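Kelemen Guesthouse, Zerarberg
Bike and Gear Rental for Guests

We love getting people out on the hill roads, and the rental shed behind the guesthouse has grown a lot since we bought our first pair of bikes. Everything on this page can be added to a room booking or picked up on the day if it's still on the rack.

The Vullell touring bike

Our favorite, and the one most guests end up asking for again! It's a steel-framed bike with an upright riding position, wide tires and a gear low enough to get you up to Kenance without walking (well, most of you). The rear rack takes two side bags, and the bags are included. Lights, pump and lock too.

Sizes: small, medium, large
Pedals: flat, or bring your own and we'll fit them
Daily rate: 45
Full season pass for returning guests: 600
Deposit: none if you are staying with us

Nhyira Appiah sets up every bike before it goes out. Tell her your height when you book and the saddle will be close to right when you arrive. If it still feels wrong after the first few miles, come back and she'll fix it, even if she's halfway through lunch.

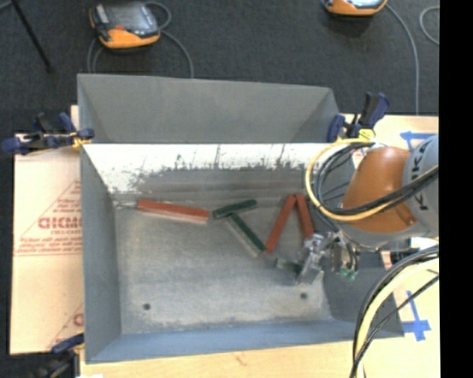
Metal bin with red bars and dark green pieces.

Trailers and child seats

We have trailers for small children and for dogs, though please don't put both in the same one. Child seats fit the medium and large bikes only. Helmets come in all sizes and cost nothing extra. Fuseini Dogbe rode the whole lake loop with twins in the trailer last summer and says the gravel stretch after the bridge is much smoother now, so go for it.

Picking up and bringing back

The shed opens at 8 a.m. and bikes should be back by 7 p.m. Staying out later is fine if you let the front desk know before you leave. Late check-in guests can collect the key from the desk and take their bike in the morning.

Changes to a rental are free until 6 p.m. the day before. After that we charge half of one day. If it's pouring rain in the morning, we'll happily move your rental to another day of your stay.

Routes worth your time

The lake loop is the easy one, with a bakery stop at the far end. The Kenance climb gains 706 meters and the view from the top is wonderful, especially early. Paper maps are at the desk. Ask for Araba Acheampong if you want the shortcut through the orchards, which isn't marked on them.

To reserve, write the bike size and your dates in the notes box of your room booking, or call the desk on extension 345 once you're here.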